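About us

Jaiswal Hair School teaches hairdressing and barbering to adults and school leavers. We run two full-time courses, a part-time evening course and a set of short classes for people who already work in the trade. The school has one site, on the upper floor of the Paser building, with a training salon open to the public during term.

How we started

The school began as a back room behind a working salon. Apprentices from other salons kept asking to sit in on the colour sessions, so the owners put in more basins and started charging a small fee. After a few years the teaching took up more hours than the clients did. The salon was sold and the school moved to its present address, where it has been for nine years.

We kept the Jaiswal name because most local salons already knew it. We have no connection with any other business that uses it.

What we teach

The full-time hairdressing course covers cutting, colour, blow-drying, setting, perming and long hair work. Students spend the first block on mannequin heads and move to clients once their teacher has signed off on sectioning, shampooing and basic one-length cuts. Some people get there in a few weeks and others need most of the term.

Barbering is taught separately. It includes clipper work, scissor-over-comb, beard shaping and shaving. Students who finish one course can apply for credit toward the other for the units that overlap.

The evening course follows the same material at half the pace. It suits people with a day job or small children, but you will need to be able to attend two evenings a week and practise at home in between.

Short classes change each term. Recent ones have been braiding and cornrows, bridal upstyling, curly cutting, grey blending and a refresher for stylists coming back after time away. Class sizes are capped at 19 for theory and fewer for practical work, depending on how many chairs the subject needs. 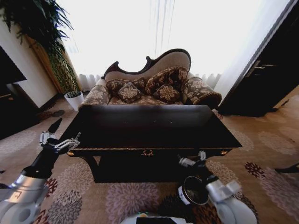 Fees include a kit. Full-time students receive scissors, combs, clips, brushes, a cape and two mannequin heads, all carried in a Desatex roll bag. The kit is yours to keep. Replacement heads can be bought at the front desk at cost. You will need to supply your own closed-in black shoes and plain dark clothing.

Payment plans are set up through Pinance and can be spread over the length of the course. If you withdraw in the first two weeks we refund the tuition but not the kit, once it has been opened.

The training salon

Members of the public can book a cut, colour or upstyle with a student at a reduced price. A teacher checks the work before, during and after the appointment. Appointments take longer than they would in a regular salon, so please allow up to three hours for a colour. A patch test is required 48 hours before any tint or lightener.

We do not do extensions, chemical straightening or colour correction on hair that has been treated with henna. Children under 12 are welcome for cuts if an adult stays with them.

Our teachers

All of our teachers are qualified and have worked in salons or barbershops. Several still do a day or two a week on the floor, and we try to arrange timetables so they can. It keeps them up to date with what clients are asking for.

Since opening, the school has had 1494 students complete a full course. Many now work within an hour's drive of us, and 31 salons currently take our students for work placement. Placement is unpaid, runs for four weeks and is organized by the school. Students who already have a salon in mind can ask us to approach it.

Applying

The main intake is in January. A smaller group starts mid-year if there are places. You do not need any experience, but we ask every applicant to come in for a short interview and spend a morning in the training salon first. Bring photo ID and your school results if you have them.

The office is open on weekdays during term from 9 a.m. to 4 p.m. Outside term, leave a message and we will call you back.

Page last updated 2020-10-25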